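Der Schrank, der nicht zu mir passen wollte

2018-01-09

Seit dem Umzug im Mai habe ich mir vorgenommen, über den Schrank zu schreiben. Ich habe es immer verschoben, weil er noch nicht fertig war. Fertig ist er auch jetzt nicht, aber ich schreibe trotzdem.

Gekauft habe ich ihn von Hafþór Vídalín, der seine Werkstatt aufgelöst hat. Er wollte zuerst 531 Kronen, eine sehr genaue Zahl, und ich habe nicht verstanden, wie er darauf gekommen ist. Am Ende haben wir uns auf 400 geeinigt, und er hat mir noch eine halbe Dose Wachs dazugegeben. In seiner Familie hatte der Schrank einen Namen, Ula. Ich habe ihn behalten. In meiner Muttersprache haben Möbel kein Geschlecht, deshalb stört es mich wenig, dass der Schrank im Deutschen männlich ist und Ula heißt.
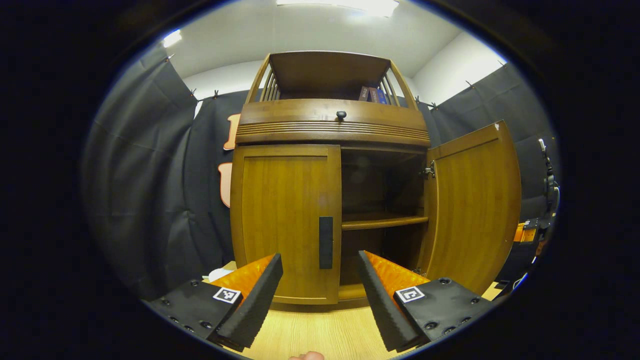
Lesezeit: 2 Minuten

Am meisten mag ich die Farbe, dieses warme Honigbraun. Auf dem hellen Holzboden sieht sie noch etwas dunkler aus, als ich sie aus der Werkstatt in Erinnerung hatte. Der obere Teil mit den Stäben an den Seiten ist für Bücher sehr angenehm, man sieht sie auch von der Seite, und sie fallen nicht heraus. Ich habe nur wenige hineingestellt, rechts, und sie stehen dort ganz gut. Meine Schwester findet, es gehören viel mehr hinein. Vielleicht hat sie recht, aber dann muss ich wieder Kisten aus dem Keller tragen.

Die Schublade hat vorne Rillen, und in diesen Rillen sammelt sich Staub. Ich reinige sie mit einem trockenen Pinsel, immer in der Richtung der Rillen. Mit einem feuchten Tuch habe ich es einmal versucht und danach lange mit einem Zahnstocher gearbeitet. Der runde Knopf in der Mitte war locker, als ich den Schrank bekam. Ein kleines Stück Papier um das Gewinde hat geholfen.

Unten ist das Fach mit einem Einlegeboden in halber Höhe. Hier habe ich lange überlegt. Zuerst wollte ich das Geschirr von Damgaard hineinstellen, aber die große Schüssel ist zu hoch, und ich wollte den Boden nicht versetzen. Jetzt sollen Tischdecken und Nähzeug nach oben kommen und die schweren Sachen nach unten. Vor dem Einräumen lasse ich die Tür gern eine Weile offen, damit der Geruch von altem Wachs herauskommt. Ein Schälchen mit Natron soll auch helfen, das habe ich noch nicht probiert.

Für die Türen habe ich das Wachs von Brondunska genommen, als die Dose von Hafþór leer war. 100 Gramm waren für beide Türen zu viel, man braucht wirklich sehr wenig. Ich trage es mit einem alten Strumpf auf, warte über Nacht und poliere dann. Beim Scharnier muss man aufpassen, dass nichts hineinkommt.

Was noch fehlt: Filz unter die Füße, ein Papier für die Schublade und eine Entscheidung wegen der großen Schüssel. Wenn jemand von euch weiß, wo man schönes Schubladenpapier bekommt, das nicht nach Lavendel riecht, schreibt mir bitte in die Kommentare.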